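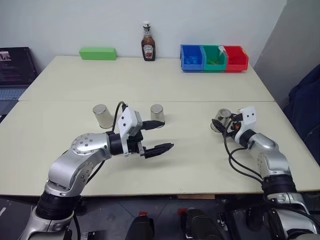

Home Arms Grippers Wrist Cameras Controllers Spares Support Cart (0)

Search products, part numbers... Go

Zaltisside Z2 Parallel Gripper

The Z2 is the two-finger gripper we reach for first when somebody brings us a new arm and wants it picking things up by the afternoon. It's light, it's quick to bolt on, and it copes beautifully with the awkward stuff: smooth metal cups, glass bottles, small blocks tipped in a bin. We've had a pair of them on the bench in our Allmont workshop since November and they still get used every day.

What we like about it

The fingers are narrow, so you can get in beside one cup without knocking over its neighbour. That sounds like a small thing until you've spent a morning standing cups back up! The jaws stay parallel through the whole stroke, and you can stop them at any opening you like, which makes the approach to a rim or a handle much gentler than with an open-or-shut gripper.

Gemma Tunstall did most of our side-by-side testing against the Astance two-finger model. Her cup routine is simple: pick one up from the front table, turn it on its side, bring it across to the middle and pass it to the other arm. Brushed metal is a good surface for this because it shows you straight away if your grip force is too low (the cup rolls in the fingers instead of turning with them). The Astance closes faster and we'd still choose it for cardboard. For anything round and shiny, the Z2 was the one she kept going back to.

We also sort small blocks by colour into storage bins. Blocks near the wall of a bin are the hard ones, and the slim fingertips really earn their keep there. A full ketchup bottle is another favourite of ours, being heavy, slippery and wider at the bottom than the top. Grip it around the middle, below the shoulder, and slow the lift down.

Key details

Type: electric, two-finger parallel
Maximum opening: 41 mm between fingertips with the long pads, wider with the short ones
Mass: 210 g without cable
Finger pads: black, replaceable, two screws each
Cable: single, power and signal together
Sold: singly, or as a matched pair for two-arm setups

Fitting and cabling

Allow nine minutes for your first one. The second goes on in six, or so Ryota Chiba claims, and he's fitted more of them than the rest of us put together.

Leave a generous loop of cable at the wrist. If it's pulled tight it will tug on the gripper whenever the last joint turns, and you'll see it as a wobble at the fingertips. Run the wrist through its full range by hand before you tie anything down. On a pair of arms working over the same table, check both loops with the grippers close together as well.

Controllers

Works with the Hegedűs controller straight from the box, and with most arms that give you power at the wrist. If you're not sure about yours, send the arm's model number to Pavithra Nadar on our support desk and she'll tell you which adaptor to order.

Spare pads are listed under Spares, long and short.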